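Lever handle droops after a few months, spring or latch?

hallvard_k
Posted in Doors and Hardware

Interior door, lever handle on a tubular latch. The lever used to sit level and now hangs a few degrees low at rest. The latch still retracts and still throws fully. Set is a Druvow, the light-duty one, fitted in October. Is this the return spring in the rose or the spring in the latch case? I would like to order one part and not both.

tenon_and_tine
Take the levers off and turn the spindle with a screwdriver. If the latch snaps back by itself, the case is fine and the rose spring is weak. Druvow light-duty sets have a thin coil spring in the rose and it takes a set early.

mortise9
Disagree with going straight to the spring. Check the through-bolts first. If they are overtightened on a hollow door, the two roses get pulled together and bind on the spindle. The lever then stops short of level and looks exactly like a tired spring. Back each bolt off a half turn and try again.

tenon_and_tine
Binding would make it stiff in both directions. He says it droops, he didn't say stiff.

mortise9
It doesn't have to feel stiff. A weak spring loses to very little friction. I have corrected three of these with a screwdriver and no parts.

hallvard_k
Tested both. With the levers off, the latch snaps back cleanly. Backing off the bolts brought the lever up a little - maybe half the droop is gone. So you are both partly right, which doesn't help my order.

quoinpost
Kuusk sells a sprung rose that fits the same bolt spacing. Measure yours first, center to center, as the older Druvow plates were different. Spindle should be cut so it stops 2 mm short of the bottom of each lever socket. Too long and it pushes the roses outward.

tenon_and_tine
Seconding the Kuusk rose. Replace both sides.

hallvard_k
Ordered two. Spindle was 5 mm too long, now trimmed. Leaving the bolts snug only.

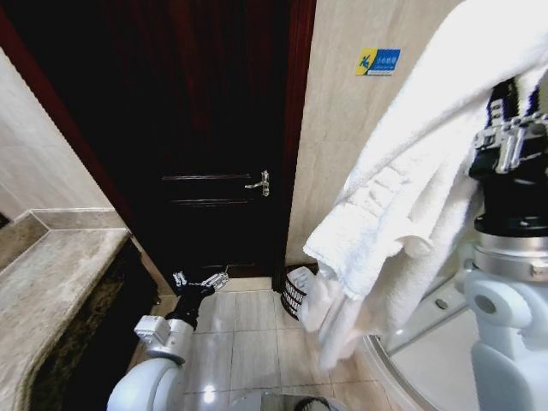
Does a lever set need grease when the new roses go in?

A thin smear of light grease on the spindle is enough, and keep it off the latch bolt face.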